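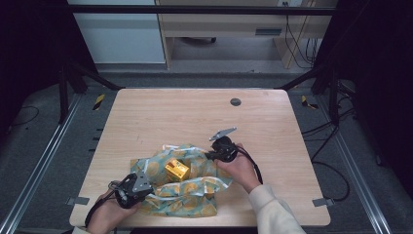 *Two hand-held grippers, a sheet of wrapping paper and a small golden box.*

# How do you teach a robot to wrap a present?

Wrapping a small box is a fiddly job. You have to pull the paper over, keep it tight, fold the ends in and hold everything still while you stick it down. Your fingers do most of this without you thinking about it.

A robot has to be taught each part. At the Clirkness workshop, a group of people who like making things are building a pair of tools to help with the teaching. The tools are called hand-held grippers. This page explains what they do and how they are put together.

## What is a gripper?

A gripper is the part of a robot that takes hold of things. Some grippers have several bendy fingers and look a bit like a human hand. Many are much simpler and have two flat fingers that move together and apart, like the ends of a pair of kitchen tongs.

A hand-held gripper is the same sort of thing with the robot arm left off. A person holds it and moves it about instead. In the photo there is one in each hand. The bodies are black plastic, and the flat fingers are grey metal.

## Why not just use your hands?

Suppose you wrapped a present with your own fingers and a robot tried to copy you. You might pinch the paper with a finger and thumb, smooth it with the side of your hand and hold the box down with your little finger. The robot hasn't got a little finger. It would have no way of copying that part.

If you wear the same kind of fingers as the robot, you can only do things the robot could do too. If you find a way to fold the paper with flat metal fingers, there is a good chance that the robot can use it.

It feels clumsy to begin with. King-fai Liao, who runs the Monday group at the workshop, says his first parcel looked as if it had been sat on. He kept it, and it is still on the shelf above the kettle.

## How does the gripper remember what you did?

The grippers in this project need to measure two things.

**Where the gripper is.** Each one has to keep track of its place above the table, and which way it is pointing. If you tilt it, lift it or slide it sideways, those numbers change.

**How far open the fingers are.** A small sensor inside the body measures the gap. A sensor is a part that notices something and turns it into a number. When the fingers are shut, the number is small. When they are wide open, it is bigger.

The numbers go down a cable to a computer, which stores them in order. Later the computer can look through the list and see how the gripper moved from start to finish.

One try is not enough to learn from. The paper crumples in a different way each time, and the box never lands in quite the same place. The group plans to record 62 tries before they ask a robot to have a go.

## Building the body

The body of a gripper is a box with a handle. It has to be big enough for the sensor and the wires, and small enough to hold without your hand getting tired.

The group made the first few bodies out of thick card. Card is cheap and you can cut it with scissors, so it is a good way to find out whether a shape is comfortable. They got through 4 card bodies. The first was too wide for anyone under twelve to hold. The second had the handle too far back, so the front kept dipping down. After that they changed the slope of the handle a little at a time.

When everyone was happy, they drew the shape on a computer and made it in plastic.

## Building the fingers

The fingers look like the easy part, but they took the longest. These are some of the things the group had to get right:

- The tips must meet evenly. If one side touches first, thin paper slips out of the gap.
- The edges must be smooth. A rough edge tears paper.
- Both fingers must move by the same amount. If one moves further, whatever you pick up gets pushed to the side.

To make both fingers move together, the group used gears. A gear is a wheel with teeth. When two gears of the same size fit into each other and one turns, the other turns by the same amount the opposite way. Each gear moves one finger, so the fingers open and close as a pair.

The gears have 11 teeth each. An earlier set had fewer, bigger teeth and the fingers moved in little jerks.

## Looking after the cables

Cables cause more trouble than you might expect. A cable that is too short tugs at your wrist. One that is too long drags over the table and can pull the paper along with it.

The group leaves a loop of slack near each hand. Slack means spare length that isn't pulled tight. The cable is also held firmly where it goes into the body, so that a tug doesn't reach the wires inside. You can see the same idea on a hairdryer or a lamp, where there is often a thick rubbery collar at the place the lead goes in. Have a look at one at home, but don't pull it.

## Why wrapping paper?

Hard things are quite simple for a robot. A box keeps its shape wherever you put it. Paper bends, creases and springs back. If it is shiny, the light bounces off it and a camera may find it hard to tell where the edge is. Once paper has a crease, it likes to fold there again, even if you want the fold somewhere else.

The group talked about using tea towels, and somebody wanted to do pancakes. Wrapping paper won the vote.

## Try it yourself

You can find out how hard this is with things from the kitchen.

You will need:

- 2 pairs of tongs (ask first)
- a sheet of wrapping paper or newspaper
- a small empty box
- a friend with a pencil and paper

1. Spread the paper on a table and put the box in the middle.
2. Hold a pair of tongs in each hand.
3. Fold one side of the paper over the box, using only the tongs.
4. Fold the other side over so that it overlaps the first.
5. Ask your friend to write down each thing you do, such as "left tongs hold paper" or "right tongs let go".
6. Swap places. Now your friend has to follow the list and do nothing else.

Look at where your friend gets stuck. There may be a step you did without noticing, so it never got written down. Add it to the list and try again.

## Words to know

**Gripper:** the part of a robot that takes hold of things.

**Sensor:** a part that measures something and turns it into a number.

**Gear:** a wheel with teeth that turns another wheel.

**Slack:** spare length in a cable or rope.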